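Kernley Pair

From the Jeltthorpe open workshop wiki, an encyclopedia of small robotics

The Kernley Pair is a kit of two hand-held grippers used to record handling tasks for training robot arms. It is sold by Kernley, a small maker based in Jeltthorpe, both as a boxed kit and as part of a hire service. A person holds one gripper in each hand and does a household job with them, mostly folding, sorting and packing. The recordings are then used to teach a two-armed robot the same job. No robot is needed at the recording stage.

Contents

1 History
2 Design
3 Use with clothing
4 Software and service
5 Reception
6 See also

History

Kernley began with a single gripper, sold without a case and with very little in the way of a manual. Owners kept buying two. The Pair replaced it and has been through 3 versions. First version had a stiff trigger and a cable that came out at the wrong side for left-handed users. Second version moved the cable. Third version, the current one, has a lighter trigger and changable pads. Spares for the first version are no longer made, though pads from the third will fit it with a bit of filing.

Design

Each gripper has a handle, a trigger and two fingers on linkage arms. Squeeze the trigger and the fingers close together, let go and they open. Each finger carries a textured pad on its inner face. The pads are held by one screw and are meant to be swapped when worn. Kernley rates a set for 2000 closes on fabric, less on cardboard, which wears the texture flat.

A camera sits on each gripper and looks out along the fingers, so the recording shows roughly what a robot's wrist camera would see. Position is worked out from the video and from a motion sensor in the handle. Plain walls and bare tables give poor tracking. A lived-in room does better, and the manual says as much, tells owners not to tidy up first.

Weight is the usual complaint. Fine for a short session, tiring for a long one, and the wrist gets it before the arm does.

Use with clothing

Clothing is the main use and the reason most people hire the kit. The manual splits garments into flat (shirts, tea towels), heavy (jeans, bath towels) and padded (quilted coats, sleeping bags). Padded items are rated the hardest. The filling moves, the shell slides, and a fold will not stay put unless something holds it.

Usual advice for a padded jacket: lay it front up on a bed or other soft surface, collar away from the user, sleeves out to the sides. Gather a thick piece of hem before closing the fingers. A thin pinch slips on shiny fabric. Keep the pads clear of the zip, metal teeth mark them. 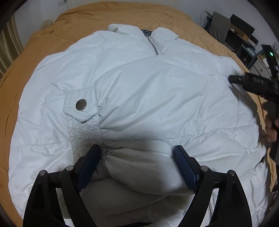 Hem of a quilted jacket held between the two fingers of one gripper, second gripper at right.

Snaps and pocket flaps are left as they are, open or closed, but should be mixed across a set of recordings. Same with colour of bedding. A set made entirely on one bedspread tends to give a robot that only folds on that bedspread, a fault reported often enough to have its own page in the manual.

Software and service

Recordings are checked and trimmed in Etamance, a desktop program supplied with the kit. It lines up left and right hands, throws out clips where tracking was lost and exports the rest. Runs on an ordinary laptop, slowly. Long clips are best left overnight.

The hire service is called Wubshet. A hire lasts 14 days and includes the two grippers, charger, one spare set of pads and a list of tasks to record. Clips can be sent back for cleaning up at extra cost. Customers who hire and then buy get part of the fee taken off, but not the cleaning charge. Returns go to the Jeltthorpe address, not the shop, and kits sent to the wrong one have been delayed by weeks.

Reception

Reviews are mixed to good. The grip on soft things is generaly praised, as is being able to change a pad at the table with one screwdriver. One owners' write-up on this wiki covers 109 jacket folds and found the left and right recordings stayed in step in all but a handful, with most losses in the evening when the room light was low. The same write-up was unhappy about the carry case, which does not hold the charger.

Etamance gets less kind words. Crashes on export in older versions, no undo when trimming, help pages that still show the single gripper. An update in April fixed the crash. Undo is still missing.

See also

Gripper pads, care of
Wrist cameras
Folding tasks (list)
Etamance export settings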